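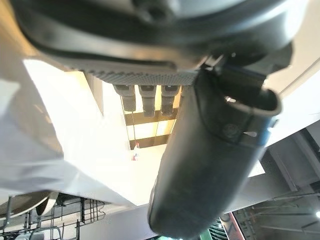

Issue 249, page 26

The first thing you hear at Kelness is the carousel organ, well before you find a place to park. It has been wheezing away at the lake end of the park since the Barros carnival company sold up and left its rides behind, and I'd happily drive three hours just to stand next to it with a paper cone of fries.

The new owners, Prara, have been gentle with the old place so far. The Fercombe Flyer, a wooden coaster with 1,906 feet of track, reopened in March after a long rest, and it still takes that second drop as though it has changed its mind halfway down.
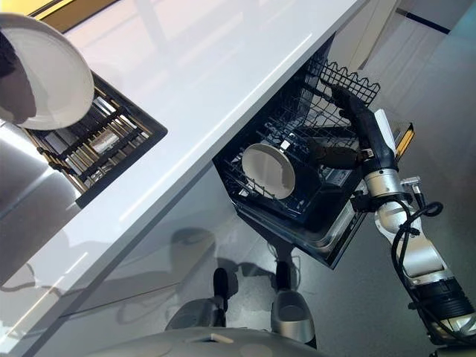
Go on a weekday if you can – the line for the Flyer was about 6 minutes when I went, and the crew let us stay on for a second lap. The puppet theater by the gate runs two shows each afternoon, both of them silly, both well worth sitting on a hard bench for. Save the carousel for dusk, when the bulbs come on.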